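Bedside cabinet

A bedside cabinet (also called a bedside table, nightstand or night table) is a small piece of furniture placed next to a bed. It holds things a person may want during the night or on waking, such as a lamp, a glass of water, a book or a pair of glasses. Most have a flat top at the height of the mattress or a little above it, with a drawer, a cupboard or an open shelf underneath.

Name

In British English "bedside table" is the usual term for any piece of this kind, and "bedside cabinet" is used where there is a closed or partly closed body. "Nightstand" is the normal word in the United States. In the furniture trade the word "locker" survives for the metal or wooden cabinets used in hospitals, boarding schools and barracks. Older sale catalogues also list "pot cupboards" and "night commodes", which are early forms of the same thing.

History

Before indoor plumbing was common, the main purpose of a cabinet beside the bed was to hide a chamber pot. Eighteenth-century English examples often had a raised edge around the top and hand holes cut in the sides, so that the piece could be carried out of the room in the morning. Some had sliding doors, and others had a deep lower drawer that pulled forward to form a seat.

As bathrooms moved indoors, the lower cupboard lost its first use but was kept for storage. Matching pairs, one for each side of a double bed, became usual when bedroom furniture began to be sold in sets. The spread of electric light also changed the shape of the piece -- a lamp needed a wider and steadier top than a candlestick did.

In his study of small household furniture, Harish Rastogi divides bedside pieces into two groups, the "carried" and the "standing". He places the change between them in the late nineteenth century and argues that it came later in country houses than in towns. His survey drew on 300 household inventories, of which 33 mention a bedside piece in a servant's room.

Construction

Solid wood was the normal material until the twentieth century. Later cabinets are more often made from chipboard or fibreboard with a veneer or a printed surface. Metal is common in hospitals because it is easy to wipe down. Home-made cabinets use whatever is to hand, including fruit crates, wine boxes and stiff card, and are often covered in paper or cloth.
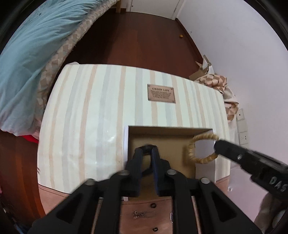
The depth of the body is usually kept below 400 mm so that it does not stick out past the head of the bed. Height varies more, since mattresses have become thicker and many older cabinets now sit too low beside a modern bed. Feet or a plinth may be added to correct this.

Drawers run on wooden runners in older work and on metal slides in most factory furniture. Handles may be knobs, cup pulls, rings or loops of leather or cord. Cut-out grips are preferred in children's rooms, where a projecting knob can catch on clothing.

Regional forms

In the port town of Undbridge, cabinetmakers produced a narrow type with a single tall door, known locally as a "wall standing". It was made for the steep terraced houses near the harbour, where there was little space between the bed and the wall. The Fragkou workshop made a folding version with 2 hinged shelves, and pieces from it still turn up at local sales.

The Aken cabinet is lower and wider, with an open space at the bottom for shoes or slippers. It was usually painted, most often in green or dark red, and the inside was left bare.

Modern use

Many current models have a cable hole in the back panel for charging a telephone. Trilura, a maker of flat-pack bedroom furniture, sells a range with a socket set into the top. Wall-hung shelves are a common substitute in small flats -- they leave the floor clear, but cannot carry as much weight.

See also

Chest of drawers
Commode
Hospital locker
Washstand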